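Unetti issues safety notice on Trarner two-arm workcell after grip release fault

22 Feb 2021 — For immediate release

Unetti is asking all sites that use its Trarner two-arm workcell to stop running handover tasks until a software update has been installed. The fault can cause one gripper to let go of an object before the other has closed on it. No one has been hurt.

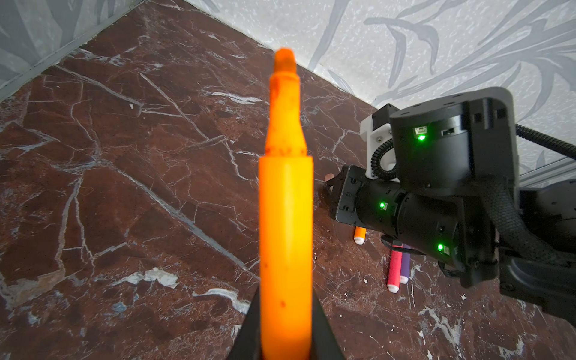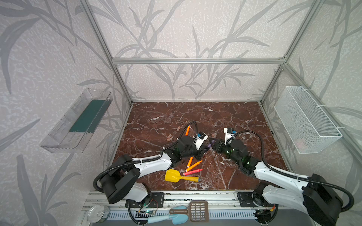 Two-arm work on the Trarner cell. Photos: Unetti

The fault was first seen in October at the Tichý test site, during a long run of pick, hold and pass tasks with small, light objects. The run was planned for 3,000 handovers. It was halted when an arm opened its gripper early and then carried on with its next move as if the pass had been completed. The other arm closed on nothing, and the two grippers touched.

Engineers at Tichý repeated the task and recorded five more early releases. In each case the cell did not raise an alarm and had to be stopped by hand. One gripper finger was bent and has been replaced. The arms themselves were not damaged.

Unetti has traced the fault to the way the two arm controllers share their grip signal. If the signal from the receiving arm is delayed, the giving arm can read an older message and take it as a sign that the object is held. The fault is more likely when the cell has been running for eight hours or longer without a restart. It does not affect the emergency stop, which worked as it should throughout the tests.

Sites should take the following steps now:

Stop all tasks in which an object passes from one arm to the other. Tasks that use a single arm may continue.

Restart both controllers at the start of every shift.

Keep hands out of the cell while either arm is powered, including when the arms appear to be waiting.

Check the gripper fingers for bends or cracks before the next run, and report any damage to Unetti.

The update, Trarner release 5, makes each arm wait for a fresh grip signal and stops both arms if none arrives. It is being tested at Tichý and will be sent to sites free of charge once that work is finished. Unetti will write to each site with a date.

Cells supplied through Sasance are covered by this notice as well. Sasance is contacting its own customers and will fit replacement gripper fingers where they are needed — sites should not try to straighten a bent finger themselves.

Unetti regrets the disruption to its customers' work.

ENDS

Notes to editors

Unetti makes small robot workcells for testing and training. Sasance supplies and services the Trarner cell on Unetti's behalf. Media and customer enquiries should be sent to the Unetti press office.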